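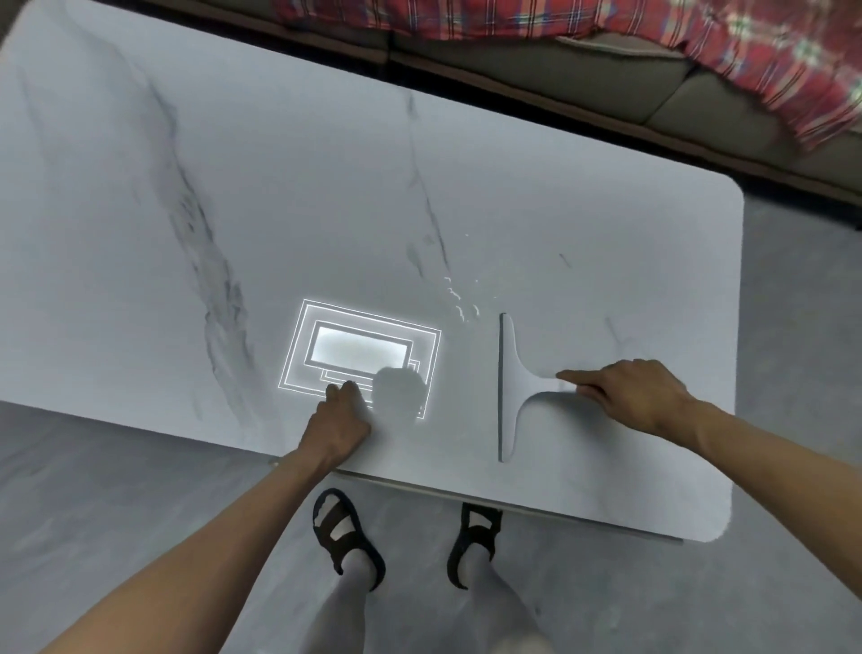 A user's left hand on the projected outlines, with a scraper at the right hand.

July 22, 2023 — Previco has published results from Humar, a method for teaching wiping tasks to robots from head-level video. Users work at a table marked with projected rectangles, and the model learns tool paths from their hands. In tests on 18 tabletops, the trained arm completed 68 percent of wipes without correction.

"Glossy surfaces remain the hard case," said Sanne Nijs, who led the study.

Related
Previco opens second test room
Zamum gripper update
Humar data notes, part 2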